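Mulier Releases Revised Planning Sheet for Narrow Side Gaps in Utility Rooms and Kitchens

New edition sets out working widths, reach depths and cleaning access for tall units placed close to walls and panels

Mulier, a planner and supplier of fitted storage for kitchens and utility rooms, has released the revised edition of Planning Sheet 2939, its reference document for side gaps. The sheet covers the vertical space left between a tall unit and the wall, panel or appliance next to it. It replaces the edition issued with the Wuritz cabinet line and applies to all Mulier orders placed from April.

Side gaps are left in most fitted rooms. They allow for door swing, ventilation, walls that are out of plumb, and the routing of cords and hoses. In the previous edition they were treated as leftover space and given a single minimum width. The revised edition treats the gap as a working area, with its own width, depth and finish requirements.

The main change is a separation between closed gaps and reach gaps. A closed gap is covered by a filler strip and is not opened in normal use. A reach gap stays open at the front so that a person can put one or both hands inside to clean, retrieve an item or get to a connection. Under the new sheet, a reach gap must have a clear width of at least 160 mm, measured at the narrowest point after side panels, trim and baseboards are in place. Handles and hinges that project into the gap are counted as part of the obstruction.

"Most drawings show the gap as the distance between two cabinet boxes," said Myfanwy Humphreys, technical planning manager at Mulier. "The installed width is smaller. A side panel goes on, the baseboard stays, and the wall leans in a little at counter height. We now ask for the installed figure on the order form, taken at the bottom, the middle and the top."

Width alone does not determine whether a gap can be used. A person reaching in with both arms needs more room than a person reaching in with one, and the forearms take up space that is not visible on a plan. The sheet therefore includes a separate table for two-handed work, such as turning a fitting or holding an item with one hand on each side. Where two-handed work is expected, planners are directed to keep the floor in front of the gap clear and to avoid fixed shelves directly above it.

The revised sheet also covers the following points.

Surface finish. Panels facing a reach gap should have a wipeable surface from floor level to the top of the unit. Unsealed board edges are no longer accepted on the gap side.

Edges. Exposed front edges are to be rounded or capped. The requirement applies to both sides of the gap where both sides are supplied by Mulier.

Cords and hoses. Cords may run through a reach gap if they are clipped to the rear wall or to the back third of the side panel. Loose cords on the floor of the gap are to be noted as a defect at handover.

Lighting. Gaps next to dark panels are to be checked with the room lights on and the doors of neighboring units open - a door left open often blocks the only light source.

Floor. The finished floor must continue to the back of the gap. Stopping the covering at the cabinet line is permitted only in closed gaps.

The revision follows an internal review of 17 completed rooms supplied by Mulier and installed by its fitting partner, Chowdary. In 9 of these rooms the installed gap was narrower than the width shown on the approved drawing. The most frequent cause was a decorative side panel added after the drawing had been signed. The second was a baseboard kept in place at the customer's request.

"The fitters had been raising this with us for a while," said Humphreys. "They are the ones with an arm in there at the end of the job. Several of the new measurements came from their notes, and the clip position for cords is theirs almost word for word."

Existing Wuritz installations are not affected. Customers who are adding a side panel to a Wuritz tall unit are asked to check the remaining width before ordering. If it falls below the reach gap minimum, a Vender filler strip can be supplied in the matching finish and the gap reclassified as closed. Vender strips are held by clips and can be removed without tools.

Planning Sheet 2939 is supplied free of charge to dealers, planners and fitters with a Mulier account. Printed copies are included with sample boxes while stocks last. Technical questions should be addressed to Myfanwy Humphreys at the Mulier planning office, quoting the sheet number and the room drawing where one is available.

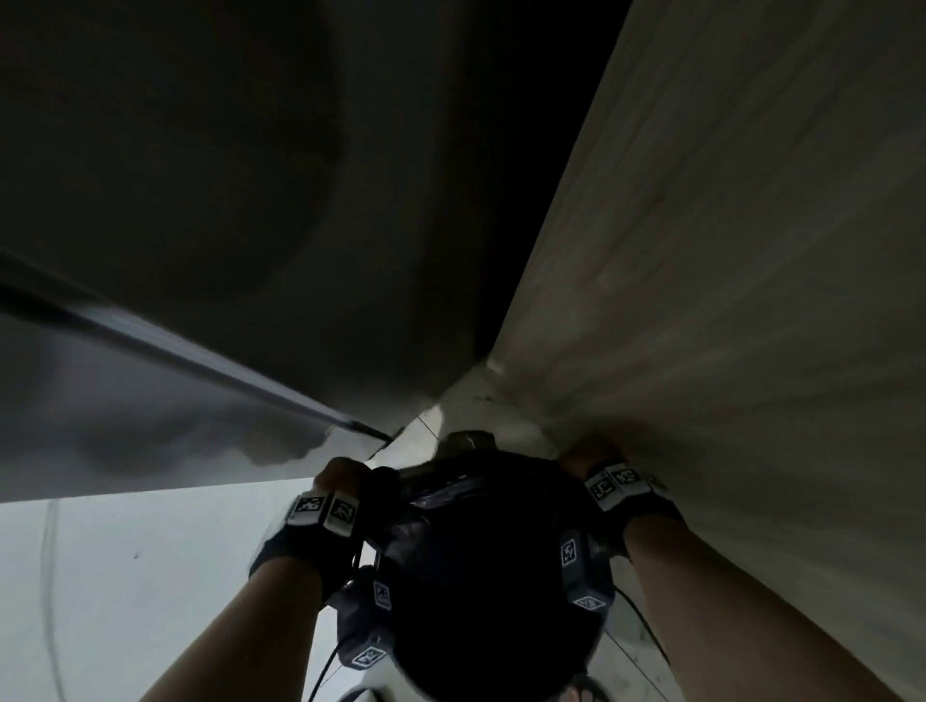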